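I'd been meaning to talk to the accordion player from Kenovell for ages, and we finally managed it last week, at her kitchen table in Grendalcombe with a pot of tea and a plate of slightly burnt flapjacks (her words, I thought they were lovely). Kenovell are a four-piece folk band, if you haven't come across them. Fiddle, accordion, double bass and a lot of stamping.

She started late, at least by the standards of people who play for a living. "I was 20 and I'd only ever done school recorder," she told me. "My great-aunt left me a box with half the reeds gone. I learnt on the ones that worked, so for a year everything I wrote was in the same key!"

The new record is called Lukberg, after the village where they spent most of December playing for dances. I asked whether it was a live album. "Bits of it. We did 15 tunes in the hall with the dancers in, and you can hear the floor on nearly all of them. Our fiddle player wanted to clean that up and I said absolutely not, that's the drummer we can't afford." 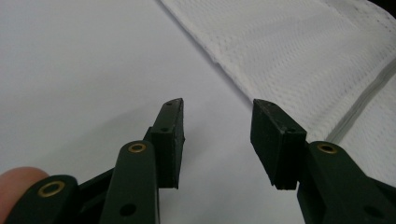 We talked for a good while about how she gets that breathy, close sound, which I've tried to copy at home and never got anywhere near. Most of it is down to where the microphones go, she says, with one by each hand and neither of them pointing at the bellows. The rest is cloth. She likes a bit of white mesh, folded, hung a little way in front of the right-hand side. "It takes the edge off the button clicks. Well, I think it does. The bass player says it's superstition and he may be right, but I'm not recording without it."

I wanted to know about the long waltz that closes the record too, because I've had it on repeat (sorry, neighbours). It's called Palumbo and it was written in a bus shelter. "We had 90 minutes to wait and it was sleeting, so I got the box out to keep my fingers warm. The first half came straight away. The second half took me 3 years, and I still play it differently every night."

They're back on the road in spring, mostly small halls and a couple of pub back rooms, and she'd like more dancing and fewer chairs. "If people sit down I get nervous. They start listening to my left hand."

Before I went she played me something new, with no title yet, and stopped halfway through to turn the oven off. Then she went back to the beginning and played the whole thing again.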